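Section 4: Labeling and filing document boards

This section covers boards, clip folders and stiff covers of the kind used in a small office or home archive. Read section 3 first if you have not yet chosen a numbering scheme. The Irnolix starter pack holds 14 label sheets and one register book. Refill sheets are sold separately.

Pick one board color for each type of record and stay with it. In the sample set used throughout this manual, pale pink is for property papers.

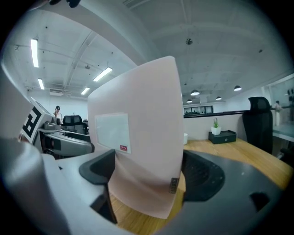
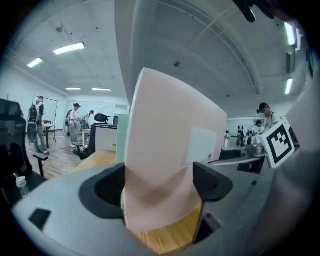 Pink boards, each with a white label on the front.

4.1 Before you start

You will need the label sheets, a soft pencil, a permanent pen with a fine tip, a dry cloth and the register book. Work on a flat surface with enough room to lay a board down fully.

Wipe the front of each board with the dry cloth. Do not use spray cleaner. It leaves a film, and labels put on over the film tend to lift at the corners after a few weeks.

4.2 Writing the label

1. Open the register book and find the next free number.
2. Write the number in the register first, in pencil.
3. Write the same number on the top line of the label, in pen.
4. On the second line, write a short title. Use a place or a surname, then the subject. "Butville, drainage" is a good title. "Misc. letters" is not.
5. On the third line, write the first and last years of the papers. If you do not know the last year, leave a space after the dash.
6. Let the ink dry for a full minute before you peel the label.

Note: Numbers above 999 are written with a comma, as in 3,785. Do not add zeros in front of short numbers. Board 14 is 14, not 0014.

4.3 Applying the label

1. Lay the board face up.
2. Peel back one short edge of the label and fold the backing under.
3. Line up the edge by eye and press it down with your thumb.
4. Pull the backing away slowly while smoothing the label with the cloth.
5. Go over the corners once more.

Caution: Do not try to lift and reposition a label after the whole of it is down. The adhesive can pull the surface off the board. If a label is crooked but readable, leave it.

4.4 Completing the register

1. Check the number on the board against the register.
2. Go over the pencil entry in pen.
3. Enter the shelf and the date, written year first: 2023-06-30.
4. Initial the entry.

If two people share a register, agree on initials beforehand. Mali Skyrme and Koen Goossens, who tested this procedure at the Stanness records room, used MS and KG and kept a key inside the front cover.

4.5 Relabeling

When a board is reused, cover the old label completely with a new one. Give it a new number - never reuse the old one, even if the papers have been thrown away. Draw a single line through the old entry and write the new number beside it. For example, if board 510 becomes board 658, the entry for 510 reads "see 658".

Caution: Three layers of label is the limit. After that, replace the board.

4.6 Storage

Stand boards upright with the label facing out. Keep them away from radiators and direct sun. Leave a hand's width free on each shelf so that boards can be pulled without bending. Check the labels once a year, in October, and press down any loose corners.

For boards larger than the shelf, go to section 5.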